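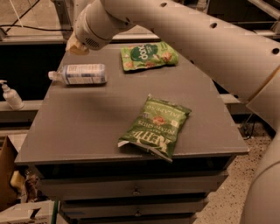 Review: Prurnilis three-drawer cabinet with grey top

Home | Reviews | Storage | Kitchen | About the panel

Filed under: Break Rooms and Shared Spaces
Reading time: 3 minutes

The Prurnilis is a low drawer cabinet sold for staff rooms, reception areas and other places where people help themselves to a snack. The review panel at Batista assessed the cabinet over 32 working days at its Skullholm office. Rogério Siqueira coordinated the assessment, and Oduor Rashidi prepared the notes on the drawers and fittings.

The cabinet is offered at $1,869, delivered and assembled. It is 900 millimetres wide in the version supplied to the panel. Buyers may choose a grey or an off-white finish, and the grey was selected for its tolerance of fingerprints and tea rings. The drawer handles are small and dark. Members of staff with larger hands found them fiddly, and the panel would welcome a longer pull in any revised model.

The top is the strongest feature of the design. Its plain matte surface wipes clean with a damp cloth, and crumbs show up readily enough that colleagues tend to deal with them. The panel used an ordinary dish soap throughout and recorded no change in colour.
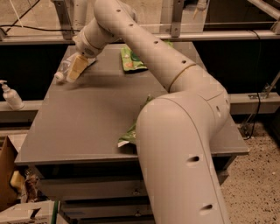 Is the top large enough to serve as a snack station for a small office?

For a team of 12 or fewer, the panel considers it adequate, provided that bulk supplies are kept in the drawers and only the day's items are left out.

The drawers run smoothly when evenly loaded. A full drawer of canned drinks caused the runners to drag, and the panel recommends that heavy goods be stored at the lowest level. Dividers are sold separately under the Prurkora name and were judged a worthwhile purchase for tea bags and cutlery. 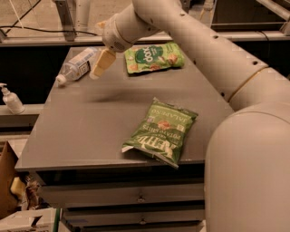
The lip along the front edge received a mixed assessment. It gives the cabinet a tidy finish, but it is too slight to act as a stop. Round items merit particular care on this account. A drink bottle laid on its side, with its cap close to the left edge of the countertop, is better stood upright or put away in a drawer. Packets of chips present no such difficulty and may be left flat.
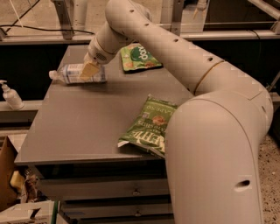 A raised rail is available from the manufacturer for the back and sides, although one was not supplied for assessment. Offices with frequent foot traffic past the cabinet should enquire about the rail when ordering, as it cannot be fitted afterwards.

Assembly was completed by the supplier before noon on the day of delivery. The instructions for levelling the feet are brief and would benefit from a diagram.

Panel rating: 4 out of 5. Recommended for small and medium-sized offices, with reservations concerning the handles and the load limit of the upper drawers.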